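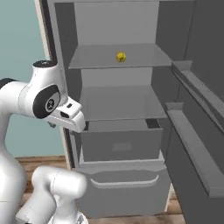 Forums > Manipulation > Sim-to-real > Fridge retrieval: privileged-state expert vs. RL teacher

Reading time: 6 min

kettlebore
Posting the numbers I promised in the planning thread. Task is single-object retrieval from an open refrigerator, one arm, parallel gripper, wrist and base cameras. Everything below is simulation. The question was whether demonstrations from a motion planner with access to simulator state produce a better student than demonstrations from an RL teacher trained with the same state.

Setup, short version. Object pose is sampled on the shelves. Door is open at reset. Drawer extension is sampled too, from closed to about half travel, so in many episodes the drawer face sits forward of the shelf line and the arm has to plan over it. 500 demonstrations per teacher, successes only. Student is the same in both cases: RGB plus proprioception in, action chunks out. Evaluation is 300 episodes with held-out seeds.

Planner student: 74 percent.
RL student: 61 percent.

The RL teacher itself succeeds more often than the planner (the planner gives up when it can't find a path in the time budget), so the ordering flips between teacher and student. My reading is that the planner's trajectories are easier to imitate. They are slow, and they go through a pre-grasp pose every time. The RL teacher grazes the shelf lip on a good share of its approaches and recovers, and the student copies the grazing without the recovery.

silta_user
Which Silta version? Contact handling on thin plates changed in the May release. Before that, shelf contacts were soft enough that a policy could lean on them, and an RL teacher will find that within an hour.

kettlebore
The May release. I re-ran the teacher after the update. It still grazes, but penetration depth is down to something I would call physical.

wrench_and_null
I don't think the comparison supports the conclusion. You filtered both sets to successes. The planner fails mostly on hard configurations, so its 500 demos are skewed toward easy ones: object near the front, drawer mostly in. The RL set covers the full range. You then report one aggregate number. If the evaluation distribution has plenty of easy cases, the planner student wins by being very good at those. Please break it down by object depth and drawer extension before saying anything about imitability.

kettlebore
Fair request. Split on object depth only, front half of the shelf against back half:

Front: planner student 89, RL student 66.
Back: planner student 59, RL student 56.

So the gap is nearly all in the front half. I still read the front result as imitability, given that the RL student has plenty of front-half data and does not use it well. But the claim in my first post was too broad and I would now limit it to configurations the planner can reach comfortably.

wrench_and_null
That is a different result from the one in the first post. I would go further and say that the back-half numbers are a tie. With half of 300 episodes in that bin, a three point difference is inside the noise.

kettlebore
Agreed on the tie.

P. Andreadis
Two comments on the back half.

First, upper shelf or middle shelf? They are separate problems for this kinematic layout. For the upper shelf the wrist has to come up and then in, with the elbow low and close to the bin front. For the middle shelf the elbow can stay further out. I would expect the upper shelf to dominate the failures, and I would expect most of them to be elbow contacts with the drawer that the wrist camera never sees.

Second, there is a cheap control for the selection issue. Take the start states from the 500 planner successes and roll out the RL teacher from the same states. Train a third student on that. Same state distribution, different motion. If the gap in the front half persists, it is about the motion.
- Polyxeni Andreadis

kettlebore
Pulled the failures for the planner student: 78 of 300. Contact with the drawer face or handle region accounts for just under half, and nearly all of those are upper shelf episodes, so the elbow guess looks right. The rest are missed grasps on the sphere (it rolls back when a finger touches it first) and a few timeouts.

I will run the matched-start control. It is an overnight job.

tarn_lathe
On the rolling: what friction and rolling resistance do you have on that sphere? A rigid ball on a rigid plate with zero rolling resistance will travel to the back wall on any touch. A real lemon won't. I had this in Kisow with limes and spent a week blaming the policy.

kettlebore
Default friction, zero rolling resistance. I know. I left it alone so that both students see the same penalty.

tarn_lathe
They see the same physics, but it isn't the same penalty. A teacher that closes slowly around the object is protected from it, and a fast one is not. You have a parameter that favors your planner. Sweep it.

kettlebore
Added to the list. Three values, starting at zero.

dmarsh_ctrl
Unrelated to the teacher question, but your renders are flat gray for the whole appliance. Shelf, drawer and bin are all within a narrow band of each other. The student's only strong color cue is the yellow object. I would be surprised if it has learned anything about where the drawer front is from RGB, and that fits the elbow contacts too. Try texture randomization, or give it depth, before crediting or blaming the demonstrations.

wrench_and_null
Disagree that it matters here. Both students get the same images. It limits the absolute numbers, not the comparison.

dmarsh_ctrl
It limits the comparison if one teacher's margins are wide enough that the student doesn't need to see the drawer. Same argument tarn_lathe just made about the ball.

kettlebore
Matched-start control is done. Third student, RL teacher motion from planner start states, 300 episodes:

Front: 71.
Back: 49.

So matching the starts buys five points in the front half and costs seven in the back. The remaining front gap to the planner student is 18 points. I take that as motion, pending the rolling resistance sweep. One seed only. The other two are queued.

P. Andreadis
Thank you for running it. Please log minimum elbow-to-drawer clearance per episode in the next batch. It would settle dmarsh_ctrl's point with no new training.

kettlebore
Logging is in. Depth input goes in after the sweep.

Back to top | Contact the moderators | Posts copyright their authors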